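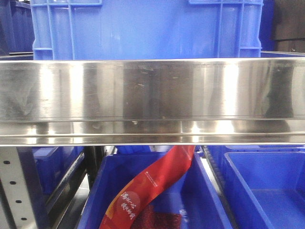 Chapter 2
Who Owns a Recipe? Food, Credit and the Home Kitchen

By Idrisa Masanja and Halima Koech
13 September 2022

Print this chapter | E-mail this chapter

Food has always travelled, and it travels fastest when it tastes good! A stew cooked by grandmothers in a fishing village gets carried inland by a daughter who marries away, then to a city by her children, and before long it is on a restaurant menu under a name its first cooks wouldn't recognise. By that stage it is being made in a professional kitchen, with brushed metal shelving scuffed and smudged by use and a big blue plastic crate up on top, and the person at the stove may be working from a printed sheet that names no cook at all. How did the dish get there, and who was thanked along the way? Those two questions run through everything in this chapter, and we hope you'll find them as hard to put down as we do.

We'll begin in Clovell, the harbour town we return to throughout the book, where a smoked fish and barley stew called trerora is eaten on cold evenings. Ask for it in ten houses and you'll get ten stews (we tried this, and gained a good deal of weight doing it). One family adds sour apples. Another wouldn't dream of it, and will tell you so before you have sat down. Very little was ever written out. People learned by standing next to somebody, being handed a spoon and being told it needed longer.

Then, in 2000, a small food company called Cropper began selling a chilled version in tubs. It was smooth, mild and quick to heat, and it sold very well. The label spoke of "an old coastal favourite" and left the town out altogether. Some people in Clovell were delighted to see their supper in a shop. Others were hurt, and a few were furious, and what makes the case so good for study is that all of them had reasons worth hearing.

2.1 Three words to keep apart

Writers on food often use borrowing, adapting and appropriating as if they meant the same thing. They don't, and you will read the rest of the chapter far more easily if you get the feel of each one now.

Borrowing is what you do when you cook a neighbour's dish much as the neighbour cooks it. Adapting means changing it to suit your own shop, stove or stomach, so the barley becomes rice and the smoked fish becomes whatever was cheap that morning. Appropriating is a stronger word. We use it for cases in which someone with more money or a louder voice takes a dish, profits from it, and lets the people who made it drop out of the story. A single dish can go through all three, sometimes within one lifetime, and you'll often find yourself arguing over where one ended and the next began. Please do argue! The edges are where the interesting work is.

2.2 Looking for the cooks

How do we find people who left so few papers? Church supper notices are wonderful, and so are shop account books, letters home and the backs of old envelopes. The oldest mention of trerora we know is a line in a Clovell grocer's ledger setting aside barley "for the stew". It isn't much, but it tells us who was buying, what they paid and that the grocer needed no further explanation.

Spoken memory matters just as much. In August we sat with several Clovell cooks and recorded them as they worked, and the extracts in section 2.4 come from those afternoons. Listen for the things they measure by hand or by smell, and for the names they mention without being asked. Nearly every cook told us who had taught her before she told us what went in the pot.

Before you read on

Choose a dish that is cooked in your own home and write down everything you know about where it came from. Then ask the oldest person who makes it. Keep both versions, as you'll need them for the project at the end of the chapter.

Related items
Chapter 1: What Counts as Home Cooking?
Chapter 3: The Restaurant Menu as a Historical Source
Source pack: The Clovell Grocer's Ledger
Case study: Trendeck and the Street Food Boom
Glossary of Food History Terms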